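Iltance search migration: progress report for the second funding period

Prepared for the programme office by Myrto Fragkou

1. Where we are

The work of this period was to move the catalogue search of Iltance from the old relational tables to a document index. At the end of the first period we had one index, filled by hand, and a list of queries that gave different results from the old system. Now the index is filled automatically every night, and the readers' search page uses it for all requests except the advanced form. The advanced form still goes to the old database and will stay there until the work described in section 4 is complete.

The catalogue has three kinds of record: works, editions and copies. In the old database a work has many editions and an edition has many copies, and every search page was built on joins between these tables. For the new index we had to decide how much of this structure to keep. In the first report I wrote that we would use nested documents for everything. We have changed this decision, and I explain the reasons below.

2. Changes to the document model

Nested documents worked well for editions. A work rarely has a large number of them, and they change seldom. With copies the situation was different. The status of a copy changes each time somebody borrows or returns it, and with the nested model each such change made the engine write the whole work again, with all its editions. For popular titles the indexing queue became long in the afternoon, and at 16:00 the search page could show a book as available when it was already lent.

We tested two alternatives. The first was to keep parent and child documents in the same index with a join field. The second was to take the copy status out of the index completely and to read it from the lending database when the result page is prepared. In the tests the join field made queries slower than we could accept, mostly when the reader sorted by year. The second way needs one more call for each page of results, but this call is small and we can cache it for a short time.

We chose the second way. The work and its editions are now one document, and the copies are not in the index at all. One filter became more difficult, the one called "only available items". At present it is applied after the search, so a page of results may contain fewer items than expected. I know this is not a nice solution. We have described it in the help text.
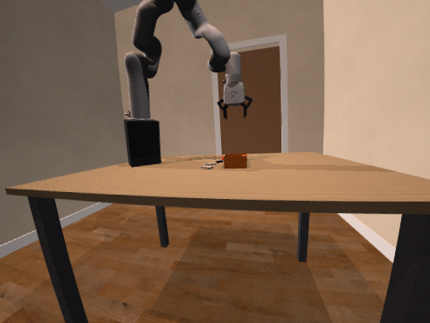
Doucette asked at the review meeting whether we would not regret this when the branch libraries join, as each branch wants to filter by its own shelves. It is a fair question and I did not have a full answer on that day. We have since added a simple list of branch codes to each work document. It says which branches own at least one copy, and it changes only when a copy is bought or withdrawn. With this list the branch filter works inside the index, and only the "available now" part remains outside.

3. Indexing and synchronisation

The nightly load takes 36 minutes on the test server. In the first period it took most of the night, mainly from a mistake of ours: the script asked the database for the editions of each work separately. It now reads works and editions in two sorted streams and puts them together in memory.

Between two nightly loads, changes arrive through a queue. The small program that reads this queue is called Irnik in our documents, and it has been rewritten in this period. The old version could lose a message if the search server was restarted at the wrong moment. The new version confirms a message only after the index has accepted it. As a result the same message can arrive twice, so every document now carries the version number from the database, and the index refuses an older version.

We had one serious incident. In November the mapping of the field for publication year was changed from number to text by a record that contained a question mark after the year. The test index had dynamic mapping switched on, and the mistake was copied into the template for the live index. Sorting by year was wrong for 9 hours before a librarian reported it. We have done the following:

Dynamic mapping is off in all indexes. An unknown field is now rejected and written to a log.
The year is stored twice, once as it was typed and once as a clean number.
Changes of the template go through the same review as changes of the code.
We build each new index beside the old one and move the alias when the comparison queries pass.

The last point costs disk space -- we hold two full indexes for a part of every night -- but it also gives us a quick way back. We have used this way back one time, for a wrong list of stop words, and readers were not affected.

4. Quality of the results

For comparison we keep a set of real queries taken from the search log, with personal data removed. Two librarians mark for each query which works they would expect to find on the first page. The set is run after every change in the analysers or in the weights.

The largest improvement came from the treatment of names. The old search required the accents to be typed correctly. The new analyser stores each name in its original form and also in a folded form without accents, and an exact match still receives a higher score. Titles with a leading article are also found more reliably now.

Some things became worse. Very short titles of one or two words are often placed below long titles that repeat the same word in the subtitle. We have tried to correct this by giving more weight to the exact title field, and it helped for most cases but not for all. The second weak point is synonyms. We load them at query time, so that the list can be changed without a new index, but synonyms of several words are still not handled well together with the phrase search.
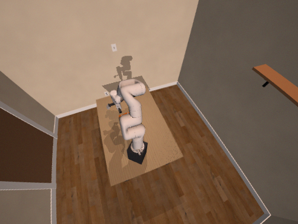
Zunico's own testers had a stricter opinion, and their note to me said that a reader who types a complete title and does not see it in first place will not come back to look in second place. I accept this point. Five of the queries they sent with the note have been added to the comparison set, and a release is now blocked if any one of them fails.

The advanced form is the main task that remains. It lets the reader combine fields with AND, OR and NOT, and some librarians use it with very long expressions they have saved over the years. We have written a parser that translates the saved expressions into the new query language. It handles the normal operators and brackets. It doesn't yet handle the old proximity operator, where the order of words was important in one direction only. I would like to keep this operator because the cataloguing staff depend on it, but I cannot promise it for the first release.

5. Training and documentation

The operating manual now has chapters on the nightly load, on restoring from a snapshot and on moving the alias. The chapter about capacity is a draft. We have also held a training session for the library staff on how the new index is organised.
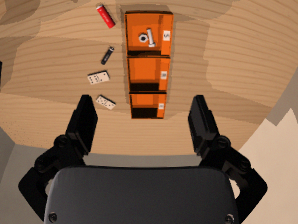
The part of the training that needed the most time was the difference between an index, a shard and a replica. The staff know tables and rows very well, and it was natural for them to think that a shard is a kind of table. I have rewritten this chapter with a comparison from daily life. An index is like the orange organiser with its three compartments, each with its own small white tag: the compartments are the shards, and the thing as a whole is the index. A document goes into one compartment only, and the engine decides which one from the document's identifier. A replica is then a second copy of a compartment, kept on another server. The comparison does not explain everything (for example, why the number of primary shards should be chosen before the index is filled), but the questions after it were much more precise.

6. Risks

The disk of the second search server is smaller than that of the first. For the present catalogue it is enough, also with two indexes side by side. When the branch records are added it will be too small, and the order for the replacement should be placed before that step.

The comparison set depends on two persons for its marking. If one of them is absent for a long time, we can still run the set but cannot extend it. I have asked that a third librarian learn the method.

The version of the search engine we use will stop receiving updates during the next period. The upgrade needs a full new index, and this is now a routine operation for us. The client library has changed more, and I have planned two weeks for it.

7. Plan for the next period and requests

First we will finish the parser for the advanced form and run it in parallel with the old one, so that differences are logged without being visible to readers. After that we will load the records of the first branch. The upgrade of the engine comes between these two steps, if the new disk has arrived.

I ask the programme office for two decisions. The first is permission to move the remaining part of the travel budget to the hardware line, for the disk named in section 6. The second is a written confirmation that the old database may stay in read-only mode until the saved expressions have been checked -- the hosting contract for it must be extended before the end of its notice period, and I have attached the supplier's offer to this report.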